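From: Rosalind Dunleavy
To: manipulation-sim list
Date: 3/15/22
Subject: Re: [manip-sim] Wrist view vs. side view for the sink tasks

On the sink tasks, Junpei Shibata wrote:

> We have been running the sink pick tasks with the side camera only and
> the Utia gripper at default gains. Results are fine on the sponge and
> poor on the pan. Before we spend July on a new gripper model, has anyone
> compared cameras on this set? Jalen thinks it is the fingers. I think it
> is the view. We are also seeing the arm stall over the right basin on
> long reaches and would like to know if that is a controller thing.
>
> Our config is the stock Zerkilska kitchen, no changes to lighting.
>
> Junpei

Junpei,

We did compare them, so I can save you part of the work. Same kitchen, same arm, two camera setups, two finger models. Total was 1,323 episodes, all in simulation, nothing on hardware yet.

Short version: you are both partly right. The view matters for the pan handle. The fingers matter once you have hold of it.

Setup first. Side camera looks across the counter and sees the arm, the sink and the wall behind it. The second camera looks down into the sink at a steep angle. Both were on the stock lighting, like yours. Controller was the Fotevow impedance one at its default rate. Fingers were the Utia short pads, then the Obi long pads, with nothing else changed between the two.

The two views:

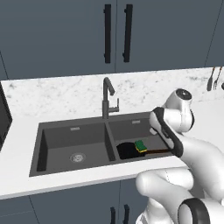 The pan is in the basin in both.

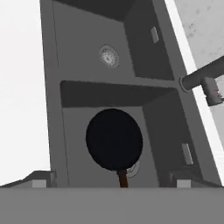
Does the steep view replace the side view for grasping the pan?

It doesn't on our runs, and the best policy used both. The steep view gives a good line on which way the handle points and where the pan sits in the basin. It tells the policy very little about how high the fingers are above the handle, and a policy trained on that view alone tended to close early, in air. The side view is the reverse. Height is easy to read but the arm blocks part of the basin on a lot of approaches.

On the fingers. With the short pads, most of the failures we looked at by hand were slips after a good grasp. The pads close on the handle, the lift starts, and the pan rotates about the grip because the weight is all out at the far end. Long pads cut that down a lot. They have their own problem, which is that they hit the divider when the handle is close to it and the approach comes in low. We raised the pre-grasp height by 3 cm and that took care of most of it. The sponge doesn't care which pads you use.

On the stall. We had it too, on the right basin only. It is not the gripper. The elbow runs up against its joint limit on the long reach, and the controller holds there without raising a fault, so the log shows a normal episode that times out. Two things to check:

1. Print the joint positions at timeout. If the elbow is within a degree or two of the limit every time, you have the same thing we had.
2. Move the base toward the sink a little, or change the null space target so the elbow sits higher. We did the second, since moving the base breaks the old demos.

After that change we reran 475 of the episodes that had timed out or come close, and the stall did not come back in any of them. I would not read too much into the success rates from that rerun as it was a selected set.

One more thing about the pan. The collision mesh for the handle in the stock kitchen is a box and it is a bit fatter than what gets drawn. So the fingers can stop before they look like they are touching. Birdie Lyons swapped in a capsule on our side and the contact forces got a lot less jumpy. If you compare fingers on the stock mesh, expect the short pads to look slightly better than they should.

What I would do in your place, in order: fix the elbow, fix the handle mesh, add the second camera, then decide about the gripper. You may find you don't need the new model. If you do go with long pads, retrain from scratch. Fine-tuning from the short pad checkpoint got us a policy that kept aiming at the old fingertip position, and we lost a week to it.

Open questions on our end:

- We have not tried a camera on the wrist. I know the subject line says wrist view, that was the plan and we ran out of time.
- Friction is one fixed value for everything. Dolores Quintanilla has a branch that randomizes it but it is not merged.
- Depth input. Jalen, if you have numbers for this please post them.

I can put the configs and the per-episode logs on the list server. The logs come to 2,696 files, so I will pack them into one archive. Tell me if you want the rendered frames as well. Those are big and I would rather send them only to people who ask.

Rosalind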